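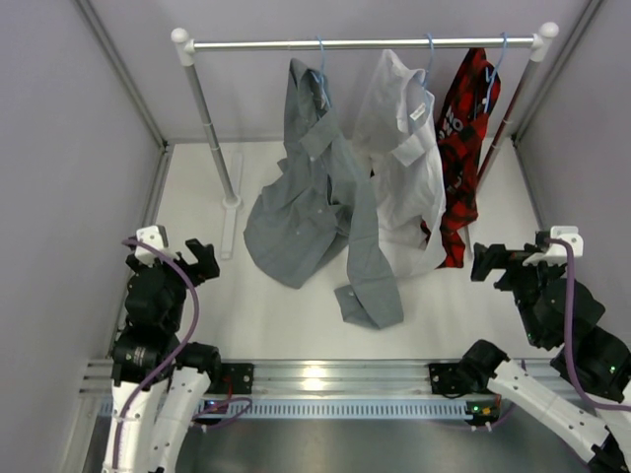 About us

Endora is a small research group working on one stubborn question: how do you teach a pair of robot arms to handle clothes? We started with a single arm and a pile of tea towels, and we have been hooked ever since. These days we work almost entirely on hanging garments, and shirts most of all, and we share a building with the engineering workshops at Priltidow.

People often ask why clothes. A mug keeps its shape when you pick it up. A shirt has a new shape every time you touch it, and another one when you let go. A sleeve can end up on the floor, a collar can fold over on itself, and a camera can't see the half of the cloth that is tucked behind the other half. We find this wonderful (most of the time!) and it is a very good test of whether a learning method can cope with things it hasn't met before.

What we work on

Our main project is called Tapia. It is a way of learning two-armed tasks from people showing the robot what to do. An operator guides both arms through a job, such as straightening a shirt on its hanger or moving it along the rail, and we record the camera pictures along with the positions of the joints and grippers. The model then learns to predict a short stretch of movement from what it sees now.

Lots of groups do something like this, and we owe a great deal to the work they have published. Where Tapia differs is in how it treats the two arms. Early on we trained one model to produce both arms' movements together, and it kept learning habits of timing that only made sense for the shirts in the training set. Give it a longer sleeve and the left arm would let go too early. So Tapia has each arm send the other a small, learned signal about what it is holding and how the cloth seems to be behaving, and the arms plan their next moves with that signal in hand. It sounds like a small change. It took us 13 versions to get right – version six was particularly bad.

How we set things up

All of our recordings are made in a compact enclosure with plain panels on three sides. It keeps the background steady, so the model spends its effort on the cloth. Inside there is a rack with a silver rod, and the two arms are mounted on a grooved aluminium rail at the front, with their grippers facing the clothes. The camera stays fixed.

We hang more than one garment at a time on purpose. A grey shirt next to a white one next to a red and black check gives the model overlaps, shadows and patterns to sort out, and thin blue hangers are surprisingly hard to pick out behind a collar. We also start plenty of runs with a shirt in a proper mess, slumped and crooked with its sleeve across the floor. A method trained only on tidy shirts does very well on tidy shirts, and we made that mistake for most of our first year.

The results so far

The current Tapia model was trained on 4,000 recorded demonstrations. We tested it on 402 fresh runs, using 11 garments that had been kept out of training altogether. It did clearly better than our older joint model on long sleeves and on starts where two garments overlapped, and that was the result we had been hoping for. On short sleeves with nothing in the way, the two were so close that we wouldn't claim a difference.

Some things still go wrong, and we keep a running list of them. Buttoned cuffs catch on the gripper fingers. Very dark patterns in shadow confuse the model about where the edge of the cloth is. Once a garment has slipped off one shoulder of its hanger, the arms will sometimes tug at the same spot again and again. We are working on that last one at the moment, by adding demonstrations that begin halfway through a mistake, and the first few weeks have been really encouraging.

Sharing the work

We also run Dareser, the open collection that sits alongside Tapia. It holds the demonstrations, our test instructions, the measurements for the enclosure and the recordings of failed runs. We are very keen on the failed runs! They are the part we learn most from ourselves, and other groups have written to tell us they go to those first. If you build your own version of the enclosure, do send us your measurements, especially the height of the rod above the arms. Ours was too low to begin with and moving it made several old recordings useless.

Joining in

We take on students for projects each September, usually for a full year. You don't need to have worked with robots before. Some of our best ideas have come from people who knew about sewing, or theatre costumes, or simply did a lot of ironing. What helps is being happy to watch the same sleeve fall off the same hanger for an afternoon and still want to know why.

Schools and local groups are welcome to visit during term. Visits begin at 2pm and last an hour or so, and you are welcome to bring a shirt you don't mind having creased.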